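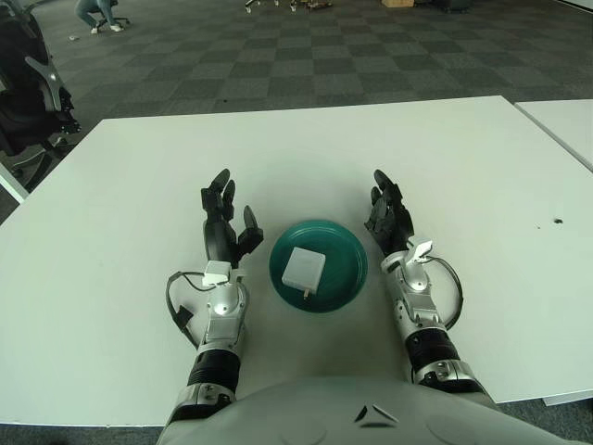 Start pose for the adapter task, head camera view. Plate in the middle, one hand on either side.

Recording pick-up demonstrations with two hands

These are the steps we use at Skiltov to record teleoperated episodes of small household objects. The set for the power adapter has 2826 episodes so far. The same routine works for any object that fits on a plate.

Before you start

Clear the main table of everything except the plate and the object. Check the head camera view on the monitor. The whole plate and both hands should be in view, with the torso only along the bottom.

Look at the wrist cables next. Each one needs a free loop, wide enough that the wrist can turn all the way without pulling on it. Lenka Kadlec tapes a mark on the forearm where the slack should begin, and that has saved us a few connectors.

Setting up an episode

1. Put the plate in the center of the table, within reach of both hands.
2. Lay the adapter inside the rim. Change its angle every time. The prong may point toward the robot, away from it or to the side.
3. Bring the hands to the start pose, one on each side of the plate, fingers slightly curled.
4. Wait for the pose check to turn green, then press record.

Recording

Move at an even speed. Reach with the hand named in the prompt, close on the body of the adapter and lift it clear of the rim. Hold for 4 seconds, then put it back on the plate and return to the start pose before you stop the recording.

If the adapter slips, keep going and try again. One retry is fine. After two, stop and mark the episode as failed. Don't delete it. We have 579 failed episodes in the set and they are used in training the grasp checker.

Take a break after 31 episodes. Operators get sloppy on the return move first.

Labels

Enter the object, the hand used and the result. Leave the notes field blank unless something broke or the lighting changed. People walking or working in the background don't need a note.

Send questions about the label form to Nuwan Navaratnam.

Last updated June 27, 2025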